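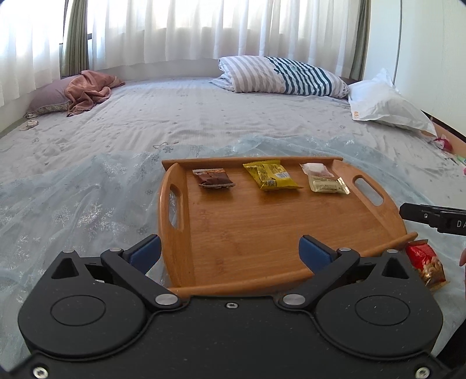 Snack bars, a bamboo tray and two grippers. The glamorous side of home robotics.

OK so a bunch of you keep asking me whether machines can do housework yet, and I have been putting off answering because my answer is long and kind of grumpy. Thread!

Short version: they can do bits of it. A bit of tidying, a bit of wiping, a decent amount of fetching if you're patient. A whole chore from start to end, in a home you didn't set up for them? Not that I've seen, and I've watched a LOT of demo videos this year.

Take snacks on a tray. Three wrapped bars lying flat on wood, with room between them. You or I would clear that without looking away from the TV. For a two-finger gripper, a flat shiny wrapper is mean. Grab the middle and you squash it, grab the crimped end and it can swing or slip.

And then there's the bed. A tray on a mattress shifts when you lean on it. Add a rumpled see-through mesh with snowflakes all over it and you've got a surface that is sort of there and sort of not, as far as a camera is concerned. I love this stuff as a test because it's what my own place looks like on a good day.

My friend Rohani Lau thinks I'm too harsh. Her line is that a dishwasher is a robot and we just stopped calling it one. Fair! But a dishwasher gets its own box, and I still load it.

The number I keep chewing on: one write-up from a little outfit called Gellura listed 2,258 tries at picking up packaged food, and the good runs were on a bare bench. Move to soft bedding and they only shared 20 tries. I'd like to see the other ones, please.

Shop floors are further along, I'll give them that. Nadhirah Hidayat works at Hodley and says their packing arm is great with boxes and useless with bags. Same items, different wrapping. A person on the line still gets the bags, up to 33 in a rush.

Somebody asked what would change my mind. Easy. Clear a tray off a messy bed, put the snacks away, and fold the duvet, 100 times, in homes the machine hasn't been in before. No edits, no speeding it up. I will buy the thing dinner.

Hands are getting nicer, though. I really like soft rubbery pads on the fingertips, they give you a little squish before you crush something. Two of those and a slow, careful grip gets you pretty far with a candy bar.

Folding is where I'd still put my money on humans for a while. More on that in May when I've finished the Liem paper, it's a slog. Going to go eat something now, all this typing about snack bars got to me.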